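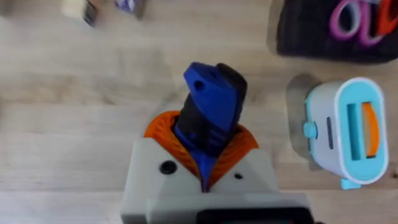 Blue and black pieces above an orange ribbed collar

Casting and recording voices for a serial
Speaker notes, Illulport session
April 13, 2025

Opening

Say hello, check the people at the back can hear. Ask who has done any voice work, including radio ads and school plays. Ask who has been turned down for it. Usually more hands the second time.

I work at Stillov, a small voice studio. We do audio drama, a bit of animation and the odd phone menu. Today is mostly about Holtari, the animated serial we voiced last season, with a few comparisons to Shemweta, which was audio only.

I won't be naming cast. Some are under contract and the others didn't sign up to be talked about. If you recognise a voice in the clips, keep it to yourself until the break.

Part 1: Casting

Holtari had 2514 lines of dialogue in the locked script. After cuts we recorded 2385. The difference matters to actors because the quote was based on the first figure. We paid on the locked script. Not every studio does, so read the agreement before you say yes.

How the auditions ran: we sent out a page of script per role, a short character note and no artwork. The artwork wasn't finished. Several agents complained. For Shemweta there was never going to be artwork and nobody raised it.

What we listened for in the first round:
Can I follow the sentence the first time through.
Does the voice stay in one place, or does the accent wander after the second paragraph.
Is there a person talking, or someone doing a voice.

Play clip A here. It is a good read with a poor recording. There's a fridge humming the whole way through. We called that actor back. Then play clip B, a very clean recording with effects added underneath. We couldn't tell what the actor sounded like, so we had to ask for another and it arrived after the roles had gone.

Point to make: send it dry. No music, no reverb, and slate your name and the role once at the front.

Callbacks were done in pairs over a video link. I would rather do them in the room but half the shortlist lived interstate. Pairing was useful for the siblings, who needed to sound related. The two strongest individual reads for those parts were too alike and you lost track of who was speaking. We kept one and recast the other.

If someone asks about well-known names: we approached one screen actor for the narrator. The fee was fine but the dates weren't. The narrator went to a person who had mostly done audiobooks, and that suited the part, which is long and fairly level.

Change over to the second set of slides. Have a drink of water.
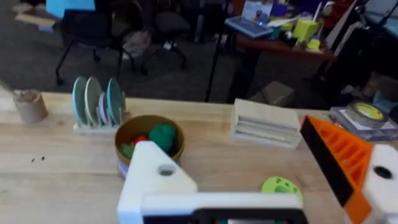
Part 2: In the booth

We booked 3 blocks in April. Each actor came in alone for the first two and the group scenes were left for the last one. Shemweta was the other way around, everybody together from the start, and it took longer to edit because of spill between microphones. I still think the performances in Shemweta are looser. Play clip C, the argument on the ferry. You can hear someone laugh under the last line. We left it in.

Order of work. We don't record in story order. Quiet material goes first, ordinary conversation next and shouting at the end of the day. An actor who screams at ten in the morning has no voice after lunch. Put the battle noises, falls and coughs on a separate sheet and do them in the final twenty minutes.

For anyone directing:
Give one note at a time.
Read the cue line yourself if there's no other actor, and read it at the right pace.
Don't give line readings unless the actor asks. Some like it, plenty don't.
Write down the take number you prefer when you hear it. You won't remember by the evening.

For actors:
Mark up the script however you like but print it single-sided.
Wear soft clothes. Nylon jackets are a nuisance.
Eat something. Stomachs are louder than you would think on a good microphone.
If a word is giving you trouble, stop and say it slowly a few times. We would sooner wait than patch it later.

Names and made-up words. Holtari has a lot of them. We made a pronunciation file, each word spoken twice, and sent it out a week ahead. We should have sent it with the auditions. In the first block there were two versions of the hero's home town, and fixing them meant a pickup session that wasn't in the budget. Skip the details on this if running late.

Part 3: Pay, credit and what happens afterwards

Be brief, it always takes up question time anyway.

Pickups. Our agreement includes one short pickup session. Anything beyond that is paid at the hourly rate. Ask about this before signing.

Credit. Check the spelling of your name when the credit list comes round. We got one wrong on Shemweta and it's still wrong on two of the platforms that carry it.

Synthetic voice use. Our contract says recordings are for the named production only and aren't to be used to build a voice model. If a contract is silent on it, ask for a line to be added. If they say no, get advice from your union or a lawyer.

Conventions and signings are separate work and should be separately agreed.

Questions

Likely ones: do I need an agent (no, but it helps for animation), which microphone (a modest one in a quiet room), can I send a reel without credits (yes, keep it short).

Audition pages from Holtari are on the table by the door. Take one each, and please leave the sign-up sheet where it is.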